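Book review: *The Ferryman's Account*, Grarnwood Press paperback

I picked this up after finishing a run of long Victorian novels and wanting something shorter. It is 144 pages, set in a river town called Cliltmont, and told almost entirely through a ledger kept by a man who runs the ferry. I read it over two evenings and have been back to parts of it since.

The plot is slight. The council in Cliltmont wants a bridge. The ferryman, Mollel, does not, though he never says so outright. He writes down the fares, the weather and who crossed with whom, and the reader is left to work out that his daughter is seeing the engineer from Praseck who has come to survey the bank.
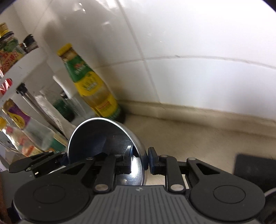

The ledger form works better than I expected. Most chapters are only a few pages long and some entries are a single line. When Mollel is upset he stops recording the fares, and the first time it happened I went back to check whether I had missed something. The author trusts you to notice, and I liked that.

I was less keen on the middle. There are 17 chapters, and from the sixth to the tenth very little moves. The town meeting is reported twice, once by Mollel and once in a letter from the engineer, and the second version adds nothing apart from a joke about the mayor's hat.

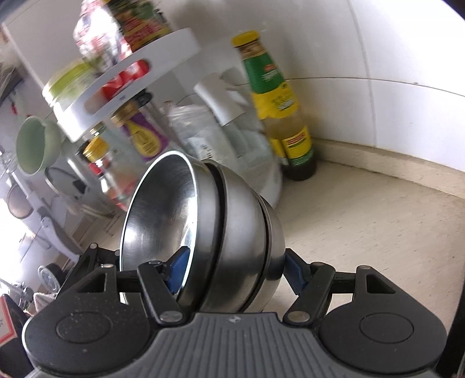 Corvane, commenting on my first post about the book, disagreed and said the letter was the whole point, as it is the only time we hear how Mollel sounds to other people. In the letter he is loud and rather rude. In his own account of the same evening he says he "spoke a little". I had read straight past that, and I now think the letter earns its place, although it could still be half the length.

The daughter is the best thing in the book. She gets hold of the ledger for one chapter while her father is ill, and her entries are quick, untidy and funny. She rounds the fares up and argues with his earlier notes in the margin. I wanted more of her and was sorry when he recovered. 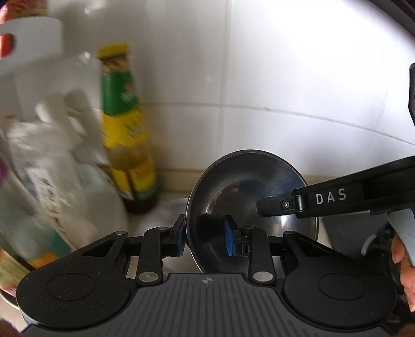 The ending comes in November, with the river in flood and the bridge half built. I won't give it away, but it is quieter than the build-up suggests, and one question about the engineer is left open. Readers who like everything settled may be annoyed.

A word on the edition. The paper is decent and the type is a good size, but the margin notes are printed in a pale italic that is hard to read under a lamp. There are also 3 misprints in the last chapter — one of them in a date, which matters in a book built like this. The introduction gives away the flood, so leave it until afterwards.

I'd recommend it to anyone who enjoys small-town novels and doesn't mind a slow patch. Four out of five. I have the author's earlier one on order from the library.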